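Ondwood 三面围板叠衣台

首页 > 洗衣房与整理 > 工作台 > Ondwood

Ondwood 是 Clullanholm 整理系列中的一款台面,用于衣物烘干后的分拣、摊平和折叠。台面为白色长方形,左、右、后三面有围板,前方敞开。衣物堆放较多时,围板可以挡住滑向台边的衣物,也把叠衣区与旁边的通道隔开。

后侧两角用铝型材立柱固定,围板与立柱相接。围板为浅灰白色,表面平整,用湿布擦拭即可。白色台面便于看清深色线头和污渍,处理浅色衣物时建议在台面上先垫一块深色布。

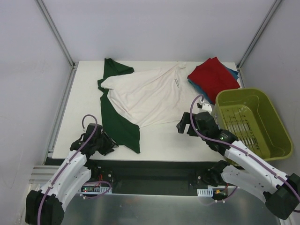 台面使用建议

台面后部一角适合放叠好的成品,红色、蓝绿色一类的深浅不同的布料可以直接上下叠放。中间留给正在处理的衣物,T恤先摊平,抚平褶皱后再折。洗衣篮放在右侧,橄榄绿塑料篮底部有竖条开孔,篮身可以有一部分伸出台边。篮子不包含在本产品内,需另购。

规格

型号:Ondwood 96
台面宽度:96 厘米
台面颜色:白色
围板:三面,浅灰白色
立柱:铝型材
台面承重:最高 100 公斤
适用场所:家庭洗衣间、宿舍洗衣房、小型洗衣店

包装内容

台面一块,围板三块,立柱两根,紧固件一包,内六角扳手一把,安装说明书一份。

安装

安装需两人配合。先把立柱固定在台面后侧两角,再装后围板,最后装左右围板。所有螺丝先拧至半紧,检查围板与台面垂直后再全部拧紧。使用一个月后请复查一次紧固件。

清洁与保养

日常用湿布加中性清洁剂擦拭,之后用干布擦干。不要使用钢丝球、漂白剂或含研磨颗粒的清洁膏。熨斗不可直接放在台面上,需要熨烫时请另用熨衣板。深色新衣首次洗涤后可能掉色,未干透时不要长时间压在台面上。

配件

Eynon 侧挂钩,每套 6 只,装在围板上沿,可挂衣架。
Stornholm 加高围板,高 300 毫米,仅适用于后侧。

供货与售后

现货商品从 Clullanholm 仓库发出,加高围板九月起恢复供应。围板可单独订购,订购时请注明左、右或后侧。批量采购和尺寸咨询请联系 Urs Steiner,来信请附上安装位置的净宽和净深。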